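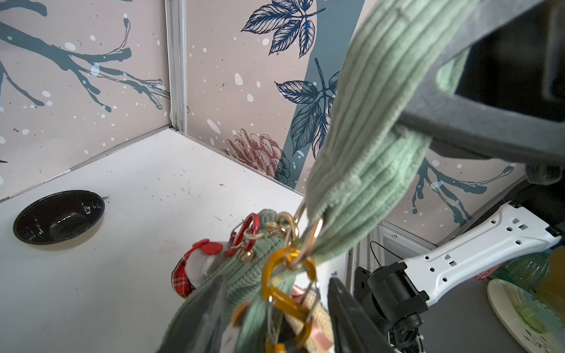
How do I clean a corduroy bag?
Brush it along the ribs with a soft clothes brush, then dab any spots with a cloth dampened in cool water. Take off charms and clips first. Let the bag dry flat, away from heaters.

Can I put it in the washing machine?
No. The lining shrinks at a different rate from the corduroy – the seams pucker and stay that way.

How much can the strap carry?
Over 800 grams is fine for short trips. For heavier loads, choose the Donbridge tote.

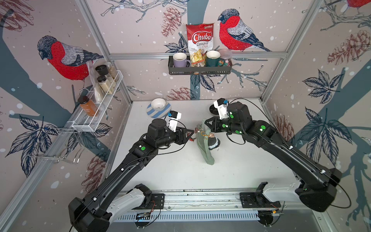 Bag care FAQ | Text: Begoña Casado, Zuvitz | Updated in January

Will a chain or charm mark the fabric?
Metal can flatten the ribs if it always hangs in the same spot. Move it now and then, and steam the pile from the back.

Do you sell spare rings and clips?
Yes, in packs of 100 or 200. Single pieces are available at the Goicoechea store.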